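Chapter 6
Wood and Water

What this chapter covers
6.1 Where the water is
6.2 Measuring moisture content
6.3 Shrinking and swelling
6.4 Drying lumber
6.5 Gluing up panels

Terms to know
bound water, cup, equilibrium moisture content, fiber saturation point, flatsawn, free water, kiln, moisture content, oven-dry weight, quartersawn, radial, tangential

In August the gymnasium at Hullitthorpe got a new maple floor. The boards had come off the truck and gone down the same week, in a building where the cooling system had not been turned on yet. The floor was sanded flat and finished, and it looked good when school opened. By the middle of winter, with the heat running, there were gaps between the boards wide enough to hold a coin on edge. The next summer the gaps closed again, and along one wall the floor rose off its base in a long ridge. In the end 319 boards were taken up and replaced.

There was nothing wrong with the maple. The grade was right, the milling was right, and the nails were the right length. What went wrong had to do with water. The boards went in holding more of it than they would hold in winter, and the space left at the walls was too small for the amount of growing a wide floor does in a humid summer.

Most trouble with wood in buildings and furniture comes down to something like this. Drawers stick in July. Tabletops split at the ends. Doors that latched in the spring will not latch in the fall. Anyone who works with wood needs to know how much water is in it, how much will be in it later, and what the change will do to its size and shape.

6.1 Where the water is

A living tree is full of water. If you could look at a very small piece of the trunk, you would find that it is made mostly of long, hollow cells, packed side by side like a bundle of drinking straws. Water is held in two places. Some of it fills the hollow centers of the cells, and this is called free water. The rest is held inside the cell walls themselves, and this is called bound water.

When a log is cut into boards, the free water leaves first. The board gets lighter, often a great deal lighter, but its size hardly changes, just as a glass does not shrink when you pour out the milk. At some point the hollow centers are empty and the cell walls are still full. This is the fiber saturation point. For most kinds of wood it comes at a moisture content between 25 and 30 percent.

Below the fiber saturation point, things change. Now the water is coming out of the walls, and as it leaves, the walls get thinner. The board shrinks. If the wood takes water back, the walls thicken and the board swells. This goes on for as long as the wood exists. A chair made two hundred years ago still gets a little larger in damp weather and a little smaller in dry weather.

Wood left in one place long enough will come into balance with the air around it. It stops gaining or losing water, and we say it has reached its equilibrium moisture content. The figure depends mainly on the relative humidity of the air and to a smaller degree on the temperature. Inside a heated house in a cold climate, it may fall to 5 or 6 percent in winter. In the same house it may climb to 10 or 11 percent in summer if the windows are left open. Lumber stacked outdoors under a roof usually settles somewhat higher.

6.2 Measuring moisture content

Moisture content is the weight of the water in a piece of wood, given as a percentage of the weight of the wood with no water in it. The second weight is called the oven-dry weight. Students sometimes expect to divide by the wet weight. Divide by the dry weight. One result is that moisture content can be higher than 100 percent, as it often is in the sapwood of a freshly cut tree.

moisture content = (weight now − oven-dry weight) ÷ oven-dry weight × 100

Example 6.1

A sample of hardwood from the Stistombridge yard weighed 2,441 grams when it was cut. After several months under cover it weighed 1,778 grams. It was then dried in an oven just above the boiling point of water until its weight stopped changing. The final weight was 1,579 grams. Find the moisture content when cut and after air drying.

When cut:
2,441 − 1,579 = 862 grams of water
862 ÷ 1,579 × 100 = 54.6 percent

After air drying:
1,778 − 1,579 = 199 grams of water
199 ÷ 1,579 × 100 = 12.6 percent

When it was cut, the sample was well above the fiber saturation point. By the second weighing all of the free water was gone, and more than half of the bound water had gone as well.

The oven method is accurate, but it is slow and it uses up the sample. In a shop or on a job site, people use a meter. A pin meter has two sharp pins that are pushed into the wood. It passes a small current between them and reads the resistance, which drops as the wood gets wetter. A pinless meter rests on the surface and senses the wood below it by means of an electric field. Both kinds have to be set for the species being tested, and neither reads well above the fiber saturation point. Take readings in several spots along the board. The ends dry faster than the middle, and a reading taken close to an end will come out too low.

6.3 Shrinking and swelling

Wood does not shrink by the same amount in every direction. There are three directions to keep track of.

Lengthwise, along the grain, shrinkage is very small. Normal wood loses one or two tenths of a percent of its length in going from green to oven-dry. For most projects you can leave it out of your figuring.

The radial direction runs from the center of the log toward the bark. Hard maple shrinks close to 5 percent this way from green to oven-dry.

The tangential direction follows the curve of the growth rings. Hard maple shrinks close to 10 percent this way. In most species the tangential figure is between one and a half and two and a half times the radial one.

The way a board is cut from the log decides which of these you will see across its face. In a flatsawn board, the growth rings lie more or less parallel to the wide face, so the width follows the tangential direction. The board moves a lot in width. It may also cup, since the side that faced the bark shrinks more than the side that faced the center. In a quartersawn board the rings stand nearly upright to the face. The width follows the radial direction, the board moves about half as much, and it tends to stay flat. Quartersawn lumber costs more. It takes longer to cut, and more of the log ends up as waste.

For small changes below the fiber saturation point, you can treat shrinkage as even from one percent of moisture content to the next. Suppose the tangential shrinkage of a species is 9 percent and the fiber saturation point is 30 percent. Each change of one point in moisture content then changes the width by 9 ÷ 30, or 0.3 percent. A flatsawn tabletop 40 inches wide that goes from 11 percent in summer to 6 percent in winter will lose 5 × 0.3, or 1.5 percent of its width. That comes to six tenths of an inch. If the top is screwed tight to a frame that does not move, something will crack.

6.4 Drying lumber

Air drying needs a roof, a flat base, and time. Boards are stacked in layers with thin strips, called stickers, between them so that air can pass over both faces. The stickers should line up from the bottom of the stack to the top. Coat the ends of the boards with wax or paint soon after they are cut, or they will dry ahead of the rest and split.

A kiln does the same job faster by controlling heat, humidity, and air flow. The operator starts mild and makes the air hotter and drier by stages. If the air is too dry at the start, the outside of the board tries to shrink while the core is still full size, and the surface checks. The schedule posted at the Plitorent kiln for thick oak holds the first setting much longer than the one for maple, and oak that is hurried will show the damage inside the board, where it is not seen until it is sawn.

Dry lumber does not stay dry on its own. Once it leaves the kiln, it begins to move toward balance with whatever air it is in. Bring it into the room where it will be used, or one very like it, and check it with a meter before you begin to cut.

6.5 Gluing up panels

A wide panel can be made from one wide board or from many narrow strips glued edge to edge. The strips do not stop the wood from moving. A panel of flatsawn maple strips will gain and lose the same width as a single flatsawn maple board. What the strips do is break up the cupping. Each one can cup only across its own small width, and where the ring direction varies from strip to strip, the panel as a whole stays closer to flat. The strips should be within a point or two of each other in moisture content when they are glued. The Simanjuntak method, covered in Section 6.5.2, sorts strips by meter reading before any glue is opened.

Figure 6.1 Laminated maple board. The strips differ slightly in color, and faint grain lines show in each one.
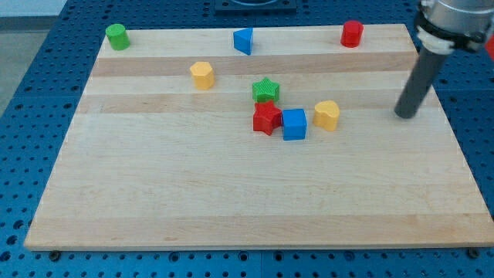 Tanvir Paul

Before going on to Section 6.5.1, weigh a small piece of scrap lumber and write down the result. You will need it for Exercise 3.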